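Forum > Workshop and Garage > Storage

# Pegboard over the table: where do you put tape rolls and scissors?

**flokville_ben** wrote:

Hello all. I have put a gray pegboard on the wall behind my work table and I would like some opinions before I buy more hooks. The table is light wood and I use it mainly for packing parcels and for small repairs. I sell used bicycle parts from home, so in December I am standing there every evening.

Before the board, everything was in one drawer. I was spending more time looking for the scissors than using them. Now I have a black cup for the screwdriver and the blue-handled tool, the scissors on their own, and the tape rolls in a row on the right: yellow, blue, red. Each roll sits on one peg through the core.

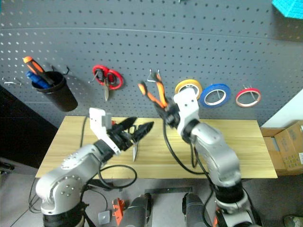
## What I want to ask

1. Is it better to have the tape on the right or in the middle? I am right-handed.
2. Do you hang scissors by the loops with the points down, like me, or do you put them in a cup?
3. The thin pegs move a little when I pull a roll off. Is there a cure for this?

Thank you in advance.

---

**Marilou Sarmiento** wrote:

Welcome. I pack orders for a small soap business, so I have opinions about tape!

Right side is good for a right-handed person, if the box you are packing is also on the right. I see a cardboard box on the floor on that side. Do you fill it there or do you lift it on the table? If you lift it, I would move the tape closer to the middle, because a tall box will stand in front of the rolls and you will reach over it all day.

Scissors with points down, yes. Always.

---

**oldhinge** wrote:

I don't agree about the scissors. On a hook they swing, and if you work fast you will knock them down on the table or on your foot. Put them in the cup with the screwdriver. One place for all things with handles.

---

**Marilou Sarmiento** wrote:

@oldhinge In a cup you grab the wrong tool half of the time. And if somebody puts them in with the points up, it is worse than the swinging. Mine have been on a hook for 3 years and they fell one time, when I hit the board with a ladder.

---

**Ifeanyi Ajayi** wrote:

About question 3. The pegs move because the wire is thinner than the hole. You can buy small plastic clips which hold the back of the hook to the board. I got mine from Buzatu, a bag of 8, and I used 6 of them. A drop of hot glue also works, but then you can't change your mind so easily, and with a new board you will change your mind.

Also I would leave more space between the rolls. When you buy the big rolls they will touch each other and two come off together.

---

**flokville_ben** wrote:

Thank you, this is very useful. @Marilou, I fill the box on the floor when it is heavy and on the table when it is light, so you are right, it is a mixed situation. I will try the tape one hand closer to the middle, where I have two hooks with nothing on them.

@oldhinge, I understand the point, but the cup is for me already full enough.

---

**oldhinge** wrote:

Then get a second cup. Zedley has them in the same black.

---

**Ifeanyi Ajayi** wrote:

One more thing: don't put anything heavy on the top rows. I had a hammer up there and it pulled the hook forward. Heavy tools low, light tools high.

---

**flokville_ben** wrote:

I have ordered the clips. The hammer stays in the drawer for now. I will write again when I have packed with the new order for a few weeks.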